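Stemware Racks and Party Glasses: Your Questions

Welcome! If you've landed here you probably have one of our tabletop racks in a box, or on your counter, or on a wish list, and something about it has you scratching your head. These are the questions that come in most often by email and at the shop counter in Renddale. I've answered them the way I would if you were standing in front of me, which means I do go on a bit. If yours isn't covered, write to us and mention Silvan Egger in the subject line so it comes to me.

How do the glasses stay up there?

The foot of the glass does all the work. Turn the glass upside down, slide the stem in at the curl at the end of the arm, and let the foot settle onto the wire. You don't need to push or twist. If you feel like you're forcing it, back the glass out and come in again a little lower, and it should find its own way.

Do I have to fill it in any special order?

A scroll rack is a light thing, and a glass on one side only will pull it that way a little, so I like to hang the first one and then go straight across to the opposite arm for the second. I also lay everything out beside the rack before I start. With one red-orange glass already hanging and two of the green ones lying on their sides off to the right, you can reach for the next glass without knocking the rack. It's a small habit but it has saved me a lot of chasing things across the counter. After the first pair the order hardly matters, so go by color if that makes you happy.
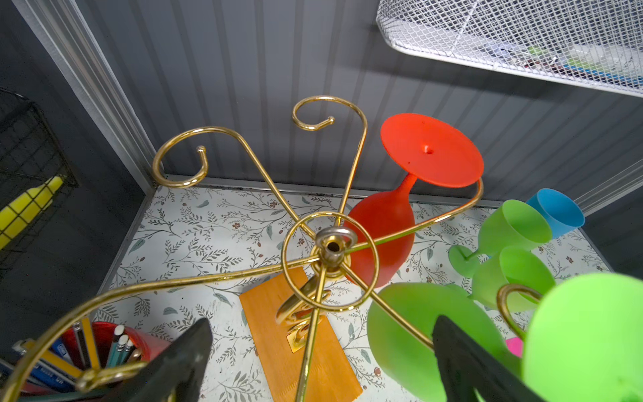

Can I put something under the base?

Please do! A paper napkin is fine for an afternoon, and a folded dish towel is better if the glasses are going up straight from the sink, as they will drip. For everyday use on a nice tabletop I'd stick four felt dots under the corners. We keep them at the register and will drop a set in with your order if you ask.

Will plastic glasses work, or only real glass?

Both are fine. Plastic is what most of our customers hang, especially once June comes and everybody moves out to the patio. The one thing to watch is the thickness of the foot. Some plastic goblets have a chunky foot and a fat stem, and those may sit a bit crooked. Our Sani party glasses hang nicely on the Clandon rack, and so do most ordinary ones from the grocery store. If you're not sure, bring one glass along and try it on the rack we keep out on the counter.

Stemless tumblers and straight cups won't hang, I'm sorry to say. There's nothing for the wire to hold. Keep those on a tray next to it.

How far apart should the glasses be?

Far enough that you can get your fingers around one stem without bumping the bowl next door. When a rack is filled with mixed colors it makes such a cheerful bunch — blue, red-orange, a pair of lime greens and a hot pink, all hanging in a loose ring — and it's tempting to crowd in one more. Go by the biggest bowl you own. Hang that one first, then give its neighbors a little extra room. If two bowls touch, turn one of the glasses slightly on its arm or swap it with a smaller one.

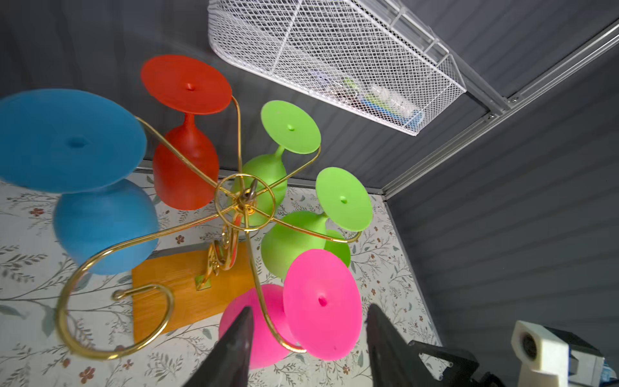
How do I clean the wire?

A soft damp cloth, then a dry one right after. Please don't put the rack in the dishwasher, and skip the scouring pads, which will scratch the gold color right off. For dust down in the scrolls I use an old, very soft toothbrush. I give mine 15 minutes at the start of each season with the radio on, and it's rather pleasant work.

My rack wobbles. Is it broken?

Probably not. Take all the glasses off first, then check any screws at the bottom of the post, which can work loose if the rack gets carried around by its top. Snug them up by hand with a small screwdriver and stop when they feel firm. If an arm has been bent in shipping, leave it alone and write to us — we'd much prefer to send you a new one.

Do you sell single glasses?

Yes, in every color we have. The mixed box has 6 glasses and works out cheaper, but I know how it goes when one rolls off the deck and the dog gets it. Ask for part number 473 and tell us which color you lost. The taller Minside goblets are only sold in pairs for now.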